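[Prev] [Next] [Thread] [Index] [List home]

Subject: Re: Drip loops, filter ratings and the 113 m run
List: Kenurville small-scale irrigation

> The main line on our plot is 113 m from the header tank to the far
> bed. The last two laterals are getting about half the flow of the
> first two. I have cleaned the filter twice since June. Is the fix a
> bigger pump, or should I be splitting the plot into zones? The pump
> is the small Dama unit and I would like to keep it if possible.

Keep the pump. Half flow at the far end of a line that long points to friction loss in the pipe, and a bigger pump mostly raises the pressure at the near end, where you already have enough. You may then start blowing fittings off the first laterals.

Before changing anything, measure. Put a gauge tee at the head of the main and another at the last lateral, open everything, and let it run until both needles are steady. Write down both readings. Then close all the laterals except the last one and read both gauges again. If the far gauge comes up close to the near one with a single lateral open, the pipe is simply carrying too much water at once and zoning will fix it. If the far gauge stays low even with one lateral open, look for a partial blockage or a kinked section first. On our plot it was a gate valve whose stem turned freely while the gate stayed most of the way down.

For the flow test you don't need a meter. Put a measuring jug under one emitter on each lateral, all for the same length of time, and compare the volumes. Do this at the near and far ends of each lateral as well, so you can separate losses in the main from losses in the lateral itself.
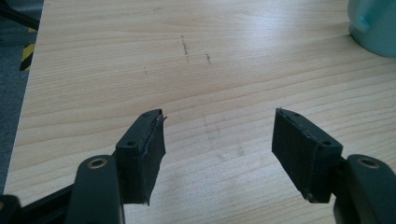 Light wood tabletop, jaws open

On zoning: two zones is usually sufficient at your scale. Split by distance from the tank, near beds on one valve and far beds on the other, and run the far zone for longer if the jug test still shows a shortfall. It is tempting to split by crop, and that is fine in principle, but if each zone then has beds at both ends of the main you have given up a good part of the benefit. With a 2,000 L tank you should also check that both zones can complete before the float valve has to refill it. Ours can't in hot weather, so we run the far zone at 5 a.m. and the near zone in the evening.

On filters: cleaning it twice since June is not much. If it is a screen filter, take the element out and hold it up to the light. Fine silt can leave it looking clean while the mesh is mostly closed. A soak in diluted vinegar followed by a soft brush from the outside works on ours. Don't use a wire brush, it spreads the mesh and you end up with the grit in the emitters.
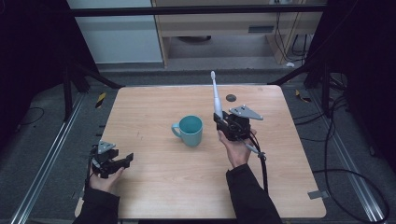
The Kara disc filters come up on this list every so often. I have run one for two seasons and have no complaint about the filtering, but the pressure drop across it when dirty is higher than the screen it replaced. On a gravity-assisted system like yours that matters. If you fit one, put a gauge on each side of it and clean when the difference has doubled from its clean value — going by the calendar will have you cleaning too often in spring and not often enough in August.

Pipe size is the other option. Replacing the first half of the main with the next size up will reduce the loss considerably, and you can leave the second half alone, as it carries less water by then. It is more digging than zoning and costs more. I would zone first and only replace pipe if the numbers are still bad. If you do dig, lay a second empty conduit in the same trench for valve wiring.

One correction to my earlier post in this thread: I gave the spacing for the Ongart emitter line as 30 cm. That was the old stock. The line they sell now is 21 to the coil with a different spacing, so check the tag on the coil before you work out the total flow per lateral.

If you post the four gauge readings, the pipe inside diameter (not the nominal size) and the height of the tank outlet above the far bed, I can work through the loss calculation here on the list. Please also say whether the main has any elbows or is a straight run. Elbows are minor compared with the length, but I would want them in the total.

Follow-ups in this thread:
Re: Drip loops, filter ratings and the 113 m run
Float valve sticking open on header tank
Vinegar or citric acid for scale?
Kara disc filter, spare seals
Burying valve boxes below frost depth
Winter draining of laterals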